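Zostarton (software)

Print this article
E-mail this article

Zostarton is a task planning and supervision program for robot arms that take apart and put together small machines, mostly desktop computers. It decides in which order the parts are handled, which arm does each step, and what to do when a step fails. It does not control the motors directly. The motion itself is left to the controller of each arm, and Zostarton sends to it only goals and limits.

The program was started by Şükran Oral and Muammer Canpolat at the engineering company Baysal. Its first name was simply "the sequencer". The present name was taken in September of the second year, when the code was divided into a planner and a supervisor.

Background

Programs for assembly lines usually repeat a fixed list of positions. This is good when every product is the same and comes in the same place. Used computers are different. Two machines of one model can have different memory, a different cable path or a missing drive, and the case is seldom put on the table in exactly the same position. Oral wanted a program in which the person writes what must be true at the end, and the order of steps is found by search.

Part graph

The central data structure is called the part graph. Each part is a node, and an edge between two nodes says that one part blocks, holds or is connected to the other. A cable has two ends and is written as a special node, since its middle can lie over other parts and block them for a time. The largest graph delivered with version 2 has 777 nodes, but it is used only for testing the speed of the search. A common desktop computer needs far fewer.
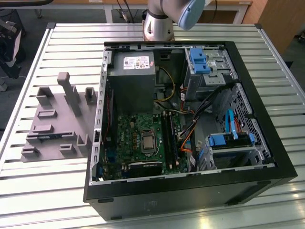 Cables are the most difficult part of the model. In the early versions a cable was treated as a straight line between its two connectors, and the planner often sent the gripper through a place where a cable was hanging. Fiifi Atinga replaced the line by a "soft region", a volume where the arm may enter slowly but may not close its fingers. The region is made again after each step from the newest depth image. This change made the plans longer, and there was some discussion whether it should be on by default. It is on by default now.

Perception

Zostarton has no vision of its own. It receives a list of found objects from a separate module, Gusum, which was written by Shahla Arabzadeh. For every object Gusum gives a name, a position, a direction and a confidence value. The planner keeps all objects above a lower limit, but it plans a grasp only for those above a higher limit. Objects between the two limits are treated as obstacles.

Metal surfaces with strong reflection give holes in the depth image. Gusum fills a small hole from its neighbors and marks a large one as unknown. An arm is not allowed to move through unknown space, so bad lighting can stop the work completely. The manual advises to correct the lamps before changing the limits.

Fixtures

A fixture plate is described in a text file, with one entry for each holder. The entry gives the shape of the part that fits, the direction of approach and the permitted force. When a plate is printed again with a new form, only this file must be changed. The plate and the computer case are located separately, and neither position is calculated from the other.
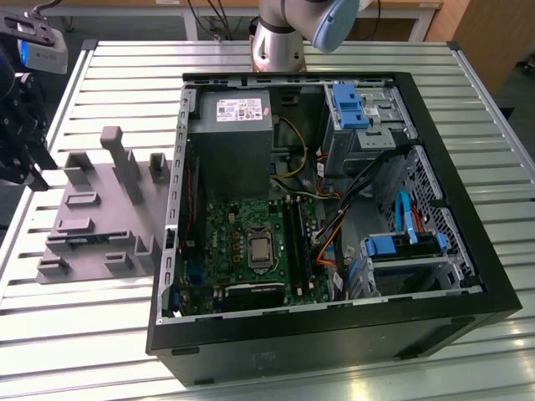 Supervision of two arms

When more than one arm is used, the supervisor gives each a reserved volume and a time for which it is valid. If a step takes longer than planned, the reservation is extended and the other arm waits. The check is repeated every 500 milliseconds, and also at the start of each motion. Zerrin Coşkun added a rule against deadlock: the arm which holds no part must always go back first.

Tests

The regression set has 1,888 recorded plans. Each new version must find a valid plan for all of them, though not necessarily the same plan. Nearly all failures in this set come from cable nodes.

Related software

Onetti is a viewer for the part graph and for the log files of the supervisor. It can play a log backward, and it shows the reserved volumes in color. It is kept in a separate repository and has its own version numbers.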